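Stakard and Ogunleye launch a tea towel range that would like to be used, please

February 2, 2018

Stakard, the homeware firm that has spent nine years trying to get Britain to take its drying-up seriously, has joined forces with the print studio Ogunleye on a new collection of kitchen cloths. It is called Kastholm, it goes on sale today, and it is meant to get dirty.

This needs saying. When we asked 641 of our customers last December what they did with the nicest tea towel in the house, 381 of them said it lived in a drawer. Several added that it had been there since a wedding. One told us it was being saved for best, and when we wrote back to ask what best might look like, we were told she would know it when it came.

We feel partly responsible. For years we have been making cloths that people give as presents, and a present has a way of turning into an heirloom before it has met a single fork. The old grey check from the market, meanwhile, does all the work and gets none of the credit.

So Kastholm starts from the other end. The cloth came first and the patterns came a long way second. We spent most of last year with the Cillier mill getting the weave right, going through 100 trial lengths before anybody was allowed to mention colour. Some of them were lovely to hold and about as absorbent as a raincoat. One dried a glass beautifully and left half of itself behind on the rim. Another shrank so hard in its first hot wash that it came out as a very handsome coaster.

What we ended up with is a cotton and linen mix, heavier than our existing range and washed twice before it leaves the mill, so the shrinking has been done at our expense. It can be boiled. It can be tumble dried, though it will sulk. It does not need ironing, and if you are somebody who irons tea towels we would like to reassure you that you are welcome here too.

Ogunleye came on board in the summer. The studio is better known for dress fabrics and the occasional deckchair, and had never designed for the sink before. Its first set of drawings was very beautiful and featured a great deal of pure white. We sent back a photograph of a cloth that had been used to lift a blackcurrant crumble out of the oven, and the second set took a more realistic view of life.

The finished collection has five prints: tulips, pears, a wobbly stripe, a plain border and a pattern of small boats that has divided opinion in our office to the point where it is no longer brought up at lunch. All five are printed with dyes chosen to fade evenly, which means that in three years' time your cloth should look pleasantly old instead of merely neglected.

There are also round-cornered table cloths in the pear and the stripe, for those who have a table and wish to hide it. Matching napkins will follow once we have agreed on a size. The studio favours something generous. Our warehouse, which has to fold them, favours something less so.

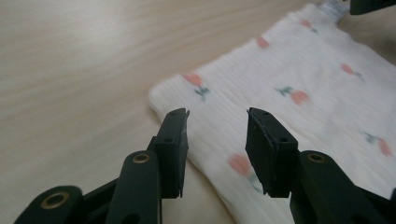
Every cloth has a hanging loop sewn into the seam. This sounds like a small thing, and it is, but it was the subject of more letters to Stakard last year than prices, postage and parcel delays put together. Our old loops came off. We know they came off. A total of 709 people were kind enough to tell us, and a good number enclosed the loop. The new one is stitched through all the layers and has survived being swung on by a toddler, which was not part of the official testing but has been added to the notes.

Kastholm also comes without a box. Previous collections arrived in a stiff card sleeve with a ribbon, and we now accept that this may have given the wrong impression. The new cloths are folded, held with a paper band and left to get on with it. The band carries the washing instructions, which run to four words: wash it quite often.

Tea towels in the Kastholm collection are sold singly or in pairs, in all five prints, through the Stakard website and in our own shops. Independent stockists will receive theirs over the next few weeks. Anyone who still has one of our earlier cloths in a drawer is encouraged to take it out, look at it for a bit, and then dry something.

Notes to editors

Stakard makes kitchen and table linen for the home. Ogunleye is an independent print and pattern studio. The cloth for Kastholm is woven by Cillier and finished at the same mill.

Samples are available for review on request from the Stakard press office. We don't need them back, and would be suspicious of any that came back clean.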